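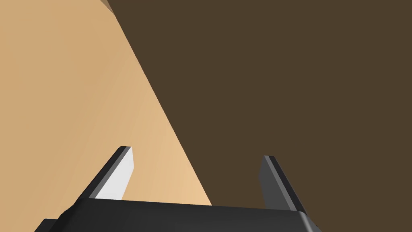

Yasmine Bennani says the print should go up last, after the bed, the shelves and the lamp have found their places. Most parents do it the other way around. They fall for a picture, hang it over the crib, and then spend years arranging furniture under it.

Bennani runs Vuratmont, a small print shop that sells wall art for children's rooms. She started with 14 designs, all of them animals, and sold them at a street market in May. The list now has 1077 pictures on it, from tugboats to barn owls, and each one can be ordered on paper or on stretched canvas.

Paper is the cheaper choice and the easier one to change. A child who wants foxes at three may want planets at six, and a paper print slides out of its frame in a minute. Canvas costs more and needs no glass, so many customers pick it for the wall beside a bed. It does collect dust along the top edge. A dry cloth takes care of that.

Size is where orders go wrong. The shop's most returned item is its smallest canvas, which looks fine on a screen and gets lost over a dresser. Bennani tells customers to tape a sheet of newspaper to the wall first and leave it up overnight. For a space over a twin bed she suggests a print 26 inches wide or more. Two smaller ones side by side will also work if they share a frame color.

Height matters too. Adults hang pictures for adults. In a playroom, Bennani puts the bottom of the frame just above the child's head and moves it up every couple of years. The old nail holes take a dab of filler and some touch-up paint.
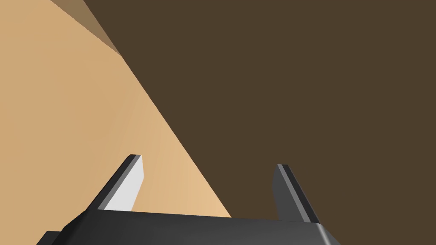 Names and custom colors

Personalized prints make up a growing share of the shop's work. The Tilter series, drawn as sailboats leaning in the wind, leaves a blank on the hull for a name of up to 14 letters. Longer names can be set on two lines, but the shop asks to send a proof first.

Custom colors take an extra week. Customers mail in a paint chip, and Lazaridis, the firm that does the printing, matches the background to it. Photos of a painted wall are not accepted, as the color shifts too much under a lamp.

Vuratmont's next set, Vatport, is a harbor in four panels. The panels will be sold one at a time or together.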